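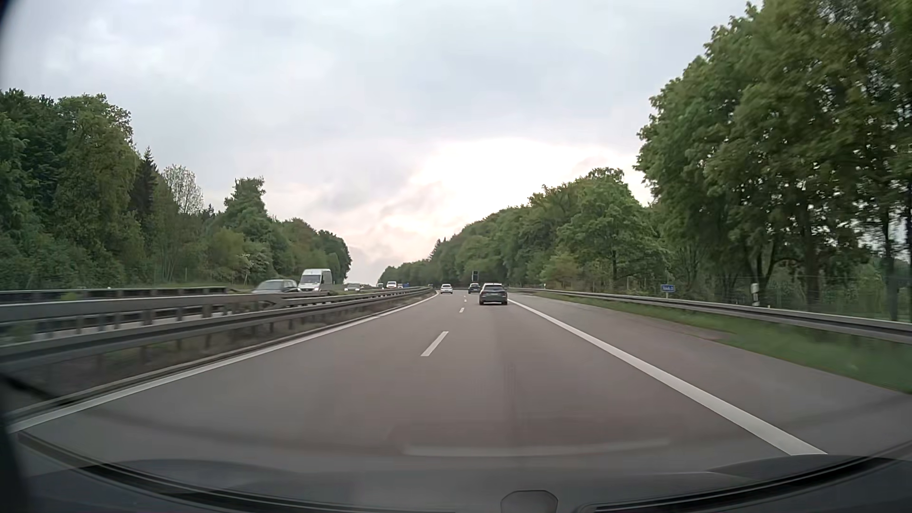

3.2 Lane markings and following distance

Drivers on a rural highway judge the gap to the car ahead with very few aids. Most of the drivers we interviewed said they went by feel, and a smaller group said they used the lane dashes when they remembered to. Figure 3 shows the kind of road we mean, with two lanes in one direction, trees on both sides and a paved shoulder outside the right edge line. The dashes between the lanes get small very quickly with distance. The nearest one is long and easy to read, while the two farthest are tiny marks on the pavement, and a driver who wants to use them as a ruler has to work with the near ones only.

Figure 3. Two-lane carriageway on the Skerkby section, with traffic ahead in both lanes.

The Skerkby section was chosen for the main survey after a short trial on the Tretow bypass. Tretow had too many on-ramps for our purpose, and drivers there changed lanes to make room for merging traffic, so their gaps told us little about what they would keep by choice. On the Skerkby section the exits are far apart. All runs were made in November, in daylight, and runs with rain or standing water were left out of the analysis.

We kept 42 runs. For each run the gap to the car ahead was taken every 30 seconds as long as both cars stayed in the same lane. When a car moved between lanes, the measurement was stopped and started again after the new gap had settled. Readings from the first 2 minutes of each run were dropped, as drivers were still getting up to speed. Gaps were recorded in seconds and not in feet, following Guimarães and Lopes, whose earlier work on the same road found that drivers talk about distance but seem to act on time.

Lane choice made a difference. Drivers in the right lane tended to leave a longer gap when they were alone behind one car and a shorter one when they had joined a line of cars. In the left lane the gap was short in both cases. Several drivers told us they kept close in the left lane to stop others from pulling in ahead of them, and this came up more often among people who drove the road to work.

The condition of the markings was checked separately by Ivone Amaral, who walked the shoulder with a Cidelus reflectance meter and took readings at 60 points. The edge lines were in better shape than the dashes. Wear was greatest where cars cross from one lane to the other ahead of the exits. We did not find a link between worn dashes and shorter gaps, but the worn stretches were short and few readings fell inside them.

Reinaldo Guimarães repeated part of the gap coding without seeing the first set of values. Most disagreements came from lane changes, where the two coders had picked different moments for the restart. These cases were gone over together and the later moment was used. Section 3.3 deals with the effect of curves.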